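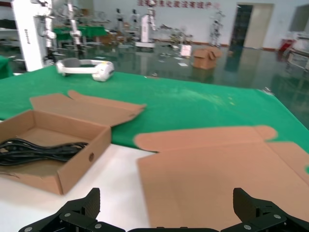 An open cardboard box with black cable inside.

The Weighbridge at Tinach

The letter about the weighbridge was dated 11/9/23 and it reached Zuzana Kubíček four days after that, because the post for Tinach still went to the sorting office in Skiker and came back up the valley on the milk lorry.

She read it standing at the counter. The company that owned the quarry had closed the upper face in August and had no further use for the weighbridge or the hut beside it. Both would be cleared before the winter. Anyone with property in the hut should remove it. Her father's name was on the envelope, but her father had been dead since the spring, so the letter was hers to deal with.

She telephoned Peter Paulík, who had driven for the quarry until his back went.

"What property would he have had in there?" she asked.

"His chair," Peter said. "His kettle. I don't know. He was in there twenty-six years, Zuzana. He must have had something."

"Have you got a key?"

"I've got a bolt cutter."

They went up the next morning in his van. It had rained in the night and the road was brown with it. Past the chapel there were no more houses, only the fence and the spoil heaps with birch growing on them. Peter drove with both hands on the wheel and said very little. At the gate he got out and looked at the chain, and then found it had never been locked, just wound round the post a few times.

The hut was smaller than she remembered. She had come here as a girl with her father's dinner in a cloth, and had been allowed to stand on the steel plate while he moved the brass weight along the beam. He would call out a number and write it on his hand. She had believed for years that everybody's weight was kept in the quarry books.

Inside, the chair was there and the kettle was not. There was a calendar from a tyre firm, six years old, and a shelf of ledgers that had swollen with damp. Peter took one down and opened it on the desk. The pages were ruled in red. Her father's writing ran down them in pencil, lorry number, driver, gross, tare, net, and his initials at the end of each line.

"That's me," Peter said. He put his finger on a line. "Lorry 253. That's me and the old Tatra."

"What does it say?"

"Says I was carrying what I was supposed to be carrying."

He shut the book. Zuzana took it from him and opened it again further on. She had kept accounts for a builder's merchant in Szénási before she came home, and she read a column of figures the way other people read a sentence. She turned two pages, and then turned back.

"Who was lorry 216?" she asked.

Peter went to the door and looked out at the plate. Water was lying on it. "Kamil Hudec's brother had that one," he said. "Before he moved away."

"It's got the same tare every day except when it goes to Vurnesura. Then it's 80 kilos heavier empty."

"Might have had a passenger."

"He'd have had the passenger going out full as well. The gross would be up, too. It isn't."

Peter didn't answer. She carried on turning pages. It was the same all through that summer and into the autumn. Every load to Vurnesura was a little short on paper, and each line had her father's initials after it.

"How much is 80 kilos of stone worth?" she said.

"Nothing. You'd not bend down for it."

"Then what was it for?"

He came back in and sat in her father's chair. He had a broad face that went red in patches when he was uncomfortable, and it had gone red now. He asked if she remembered Vojtěch Lukáč, and she said she remembered the name. He had been the schoolmaster at Vurnesura, Peter said, and then he hadn't been, and after that he lived out at the old mill with his wife and there was no coal delivered to him. It was never given as an order. The coal just didn't come.

"So they took it on the lorry," Zuzana said.

"Two sacks, under the seat and behind it. Your father knew the weight would show, so he made the one side answer for the other. He got it wrong, I suppose. He never was a clerk. He should have put it on the gross."

"He did it every week?"

"Every run. I only did it the once, when Hudec was ill. I was frightened the whole way there and the whole way back." He rubbed his knee. "Lukáč came out and shook hands. He'd a jacket on and a tie. He asked me what I was reading at the moment."

"What did you say?"

"I said nothing, I wasn't reading anything. So he went in and got me a book."

She waited, but he had finished. She asked him whether he had read it, and he said he had read some of it.

They loaded the van. The chair went in, and the ledgers, all of them, though Peter said they would smell the place out. Zuzana took the calendar down as well and then put it back on its nail. On the way to the gate she asked him to stop, and she walked back alone and stood on the plate. The beam had been taken off its pivot and there was nothing to move. She stood there for a minute with her hands in her coat.

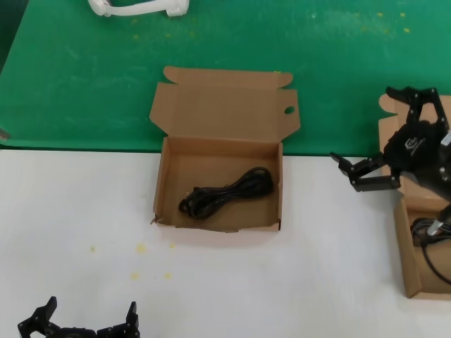

Jarmila Bartoš lived over the pharmacy in Skiker and was the only one of the Lukáč family left. She was his niece. Zuzana had written to her first, a short letter, and had a shorter one back giving a day and a time. The flat was very warm. There was a sewing machine by the window and a good deal of furniture for the size of the room, and on the table, ready, was what the old man had left: his spectacles, a bundle of school reports, and a cardboard box with its lid folded right back, a small round hole near one side of the lid and the front corner frayed. A black cable lay coiled in the bottom of it.

"That's from his radio," Jarmila said. "The radio went years ago. I don't know why I've kept it."

"I keep things like that," said Zuzana.

"Everyone does, I expect."

Zuzana had brought the one ledger, wrapped in a tea towel. She had marked the pages with strips of newspaper. She explained the columns, which took longer than she had thought it would, and Jarmila followed with a pencil held just above the paper so as not to touch it. At the bottom of the last page Zuzana had added up the differences on a slip of her own. The pencil stopped there.

"3,345?" Jarmila said.

"Kilos. It doesn't divide properly. I think some weeks the sacks weren't full."

"And that's all coal?"

"I think so. Peter Paulík says so."

Jarmila took off her glasses and cleaned them on her cardigan. She said her aunt had always told people that the coal came from the church. Her uncle had let it stand. He had not gone to church before that and he began to go, every Sunday for the rest of his life, and sat at the back, and it had puzzled everybody.

"Did he know it was my father?"

"I couldn't tell you. He never said a name. He wouldn't have, would he? If he'd said it to me I'd have said it to my mother, and she'd have said it to the whole street."

She made tea, and they drank it. There was a school photograph in among the reports and they looked for Peter in it before they worked out that he would have gone to the school at Tinach. Then Jarmila asked what the father had been like, and Zuzana found it hard to say. He was quiet, she said. He was strict about money. He had once walked her back to the shop with a coin she had been given too much in change, and made her hand it over and say what it was. She had been six. She had thought about that a good deal since finding the ledger, and she could not make the two things fit together, and then some evenings they seemed to fit quite easily.

"Would you leave it with me?" Jarmila asked. "The book. Only for a while."

Zuzana had not meant to. She had meant to take it home and put it with the others in the dry. She looked at the tea towel, and folded it, and put it in her bag.

"There's a smell," she said. "You'll want the window open."

"I don't mind that."

The bus back to Tinach went at ten past four. She had to run for it, down past the pharmacy and across the square, and the driver saw her and held the door. It was Kamil Hudec's grandson, driving. He had the same ears as the rest of them.

"You've been shopping," he said.

"No," said Zuzana. "I've been to see somebody."

She sat behind him, where the heater was. At the turn below the quarry a low-loader was coming the other way with the steel plate chained on the back of it, and the bus had to pull right over on to the verge to let it by.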